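Renal sodium handling and nocturnal blood pressure: speaker notes
Stojan Petek, afternoon session, Wed 5 April
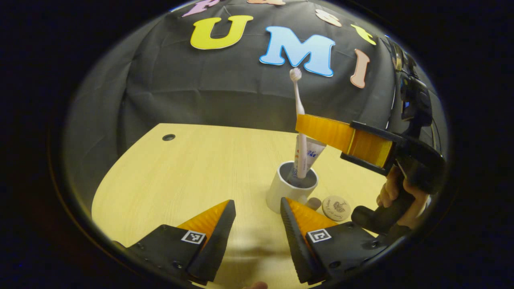

Uzma Soomro commented on the draft that the talk leans too heavily on office readings, and that a fall in daytime pressure tells us little about a patient whose pressure fails to drop at night. I have moved the ambulatory data forward to slide 3 as a result. Her second point, on timed urine collections, is dealt with under slide 6.

Slide 2. Background. In most healthy adults systolic pressure falls by 10 to 20 per cent during sleep. A fall of less than 10 per cent is called non-dipping. State the definition before showing any curves. Mention that sleep times were taken from patient diaries and not from fixed clock hours.

Slide 3. The Sturero cohort. 153 patients with untreated mild hypertension, each with a 24-hour ambulatory recording. Of these, 115 had recordings good enough to analyse at both visits. Main reasons for exclusion: too few night readings, cuff removed during sleep. Say this aloud, as the slide gives only the totals.

Slide 4. Proposed mechanism. If the kidney cannot excrete the daily sodium load at normal daytime pressure, excretion continues into the night and pressure stays raised until balance is restored. Sodium restriction or a thiazide should then shift the pattern towards dipping. Point to the left-hand arm of the diagram first. The sympathetic arm is a competing account and the two may act together. Do not spend more than a minute on it.

Slide 5. Day and night sodium excretion. Plot is night-to-day ratio against percentage fall in systolic pressure. The slope is negative, with wide scatter. Patients with reduced filtration rate lie mostly at the lower right. Association only; the design does not allow a causal claim.

Slide 6. Urine collections. Incomplete collection is the chief source of error. Creatinine was used as a check, and samples outside the expected range were repeated once. Soomro asked whether repeating them biases the set towards more careful patients. It may. The analysis without repeats is on the backup slide and the slope is slightly flatter.

Slide 7. Comparison with the Pirzada series, which had 1683 patients but a single recording each. Single recordings misclassify dipping status fairly often, so the smaller set with two visits is still of use.

Slide 8. Open points. Timing of diuretic dose. Effect of sleep apnoea, not screened for at entry. Second round of recordings begins in November at the Nukotier clinic, same cuffs, same diary form.

If time is short, drop slide 7 and go straight to questions. Backup slides start at 10.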